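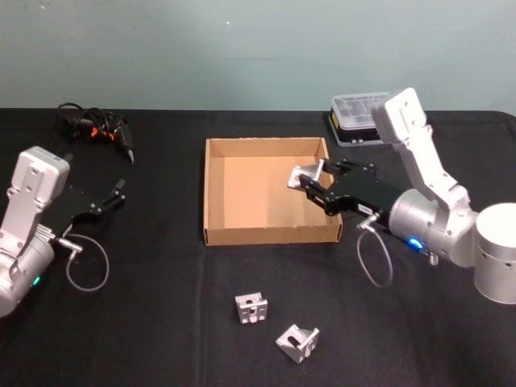
Two arms, one cardboard tray and a few aluminum corner brackets: the kind of small job this budget is built for.

How to Budget for a Two-Arm Bench Without Forgetting the Small Stuff

When we first sat down at Trembridge to price a pair of arms for our parts bench, we wrote down the arms and very little else (I still have that sheet, and it makes me blush). So pour yourself a coffee and let's do it in a better order.

Step 1. Write down the job first. Ours was picking up corner brackets and putting them in a tray. Put your real parts on a kitchen scale, measure the widest one, and keep those numbers next to you while you read spec sheets. You may find you can buy a smaller arm than the one you've been dreaming about!

Step 2. Set a ceiling. We had $3000 for everything that wasn't the arms themselves, and I'd suggest keeping that pot separate from the start, or the arms will eat it.

Step 3. Price the grippers and cables. Ask each seller whether the grippers come with the arms, and ask again about the cables. Our quote from Tandden left out the cables, and a full set with one spare for each side added $194. Let the cables hang in an easy loop when you plan the layout, and order them long enough to do that.

Step 4. Plan the table. Allow room for both arms to swing, with the tray in the middle where either gripper can get to it. We spread a plain black cloth over ours, and I've grown very fond of it. A shallow cardboard box makes a perfectly good tray while you're still changing your mind about sizes, so please don't order custom bins yet.

Step 5. Get a second quote. Gajdoš came in at $2188 for the grippers, mounts and cables together, and that left us enough for a sturdier table from a shop in Dudham.

Step 6. Hold back what's left until you've run the bench for 2 months. Ours went on spare gripper fingers and a divided box for small hardware, and I'd have guessed neither of those in June.

Next page: comparing service plans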